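Lerkden bench table, light oak finish
Zervas furniture and fittings for workrooms
Product code: 491

General

The Lerkden is a single-user bench table for light assembly, inspection, small repairs and demonstration work. It is supplied as a plain top on a fixed frame, without drawers, shelf or modesty panel. The top is pale and fine-grained, with slightly rounded corners, and has one cable opening towards the rear edge. The opening is fitted with a dark grey grommet.

The table is intended for indoor use on level floors. It may be placed on carpet, vinyl, sealed concrete or timber. On deep-pile carpet the feet should be checked again after 2 weeks, as the pile settles under load and the top can drift out of level.

Top

The surface is sealed on the upper face and on all edges. The finish is matt enough to limit glare from overhead lighting, although clear and glossy parts will still pick up reflections of their own. Where this matters for inspection work, a lamp mounted to one side gives better results than one directly overhead.

Do not cut directly on the top. Hot tools must be kept in a stand. Small fixtures with a flat base can be used free-standing for light work. Where side loads are expected, hold the base down with low-tack tape or a clamp with padded jaws. The overhang at the front and both sides accepts clamps up to the opening given on the drawing; the rear edge does not, as the frame rail sits flush with it.

Cable opening

The opening is placed on the centre line so that leads can be taken away from the working area from either side. It will pass most low-voltage leads with the plug attached. Mains plugs will not go through and should be routed over the rear edge - a clip-on cable guide is listed under accessories.

Equipment held in the hand is usually better fed from the front or the sides. Leave enough slack for the full reach of the arm and fix the cable at one point on the table edge, so that a pull is taken by the edge fixing and not by the connector. Cables on the floor should be kept clear of the seated position and of any castors.

Frame and feet

The frame is welded and arrives in one piece. The 4 levelling feet are adjusted by hand and locked with the nut supplied. Each foot has 10 mm of travel. If more is needed, use the packing plates from the Nellden range and not loose shims.

Tables can be joined side to side with the linking bracket. The brackets are fitted from below and leave the tops flush. Rounded corners leave a small gap at the front and rear of the joint, and parts narrower than the gap can fall through. An infill strip is available for this.

Assembly

Two people are needed to turn the top over. Lay it face down on a clean blanket, place the frame in position and start all screws by hand before tightening any of them. Tighten from the centre outwards. Power drivers should be set to the lowest torque.

Care

Wipe with a damp cloth and dry straight away. Adhesive residue from tape can be removed with white spirit on a soft cloth, tested first on the underside. Do not use scouring pads or cleaners containing acetone. Small scratches along the grain can be treated with the Pirnon repair wax, light shade.

Accessories

Clip-on cable guide
Linking bracket, pair
Infill strip
Packing plates, Nellden
Repair wax, light, Pirnon

Ordering

Tops and frames are packed separately and may arrive on different pallets. Check both against the delivery note before signing. Orders placed before the end of April are delivered at the current list price. Questions on dimensions, drawings and non-standard cable openings go to Jana Baumgart in technical sales.
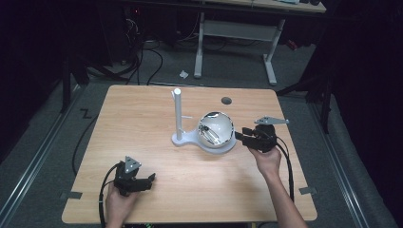
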